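Pre-Session Safety and Inspection Checklist, Robot Arm Bench
Student Manipulation Project, comments by Johanna Marti 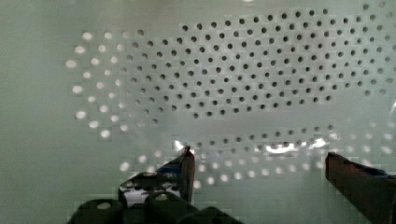 1. BEFORE POWER GOES ON

[ ] Emergency stop button is out on the bench where the operator can reach it without leaning over the arm.
Comment: OK. We moved it to the left side after the last session and everybody likes it better, including our two left-handers!

[ ] Emergency stop tested by a second person, with the arm idling.
Comment: OK. Please keep doing this with the arm idling and then write it in the log. Two teams ticked the box last month and left the log blank.

[ ] Power cables and the wrist cable run behind the bench and are taped flat.
Comment: Fixed during inspection. The wrist cable had crept forward and was rubbing on the second joint. I added one more loop of slack. If you see it pulled tight at full reach, stop and call me over.

[ ] Base bolts hand-checked, no rocking.
Comment: OK, solid as a rock.

[ ] Floor line visible and clear of bags, stools and coats.
Comment: Needs work. The line is wearing off on the door side. New tape is in the Nelusero drawer, second from the top. Any team that finishes early on Saturday is welcome to do it.

2. GRIPPER AND FINGERS

[ ] Both fingers seated, screws snug, no wobble when pushed sideways with a pencil.
Comment: OK. Use the pencil, please, even when the power is off. It's a good habit and costs us nothing.

[ ] Blue tape on both fingers, edges pressed down.
Comment: OK. The tape is our marker for finding the fingers in the video, so don't swap in another color in the middle of a data set. Team Kvaran tried green for one afternoon and had to throw out every run from it. They took it very well and then wrote the best page in our troubleshooting notes.

[ ] Fingers open and close fully at the slowest setting.
Comment: OK. Listen while you do it. A dry, clicking sound near the end of the stroke means grit in the slide. Brush it out with the arm off and the plug pulled.

[ ] Grip force limit set in software and read back aloud.
Comment: OK. I love hearing this one from across the room. Keep it loud.

3. WRIST CAMERA

[ ] Lens wiped with the soft cloth from the white box, nothing else.
Comment: OK. Paper towels have been spotted near the white box. Let's be better than that.

[ ] Live view opened, and both fingers can be found in it.
Comment: OK. The fingers come in from the bottom and the right, with open space between them. If your view is clearly different from that, the mount has shifted and needs to be set again before any runs.

[ ] Glare check done over the perforated panel.
Comment: Pass with a note. Bright reflections sit on the lower band of holes, one spot just above the tip of the left finger and a longer streak to the right of center. The streak washes out several holes. For our hole-finding task that matters a lot! Try turning the desk lamp away first, and save your before and after views so we can compare them as a group.

[ ] Holes readable in both dark and bright areas.
Comment: Pass with a note. The dark holes are easy to pick out. The glowing ones on the left bleed a bit into the panel, and between the two groups there's a gray zone where the detector may struggle. Vellard team, this is the part you were asking about. A single brightness cutoff will not get you through that middle zone, so bring your ideas. I have a few too but I want to hear yours first.

[ ] Enough free disk space for the session.
Comment: OK. We had 1,712 saved views at last count, and 1,280 of those have been labeled. That's terrific progress for a club that started in November with a borrowed laptop.

4. FIRST MOVES

[ ] One person on the controls, one on the emergency stop, everyone else behind the line.
Comment: OK. Swap roles between runs so everyone gets both.

[ ] Speed capped for the first pass over the panel.
Comment: OK. The cap comes off only after a clean slow pass with the same program. A changed program counts as a new program, even if you only changed one number.

[ ] Approach height checked before the fingers go anywhere near the surface.
Comment: Redo. Team Jusari had the height right but measured it from the wrong point on the gripper. Measure from the fingertips. Then do one dry pass well above the panel and check again.

[ ] Hands stay out of the gap between the fingers at all times, powered or parked.
Comment: OK, and thank you for reminding each other without my having to say it.

[ ] Safety glasses on for the person closest to the arm.
Comment: OK. The small pairs are back in stock.

5. SHUTDOWN

[ ] Arm parked, gripper open, motors off, then main power.
Comment: OK. In that order - the arm can sag if the motors lose power away from the park position.

[ ] Files copied to the shared drive and opened once to make sure they play.
Comment: Not done by every team. More than 100 clips from one session had to be copied again. Five minutes at the end saves a whole evening later.

[ ] Log signed by both the operator and the stop person.
Comment: OK on the last page, patchy before that.

OPEN ITEMS

Floor line, door side: retape.
Lamp position for the glare streak: all teams, then pick one position and mark it on the bench.
Approach height: Jusari to repeat the check with me present.
Session log: fill in missing emergency stop tests.

Cleared for slow-speed runs. Full speed stays locked until the approach height check is signed.
J. Marti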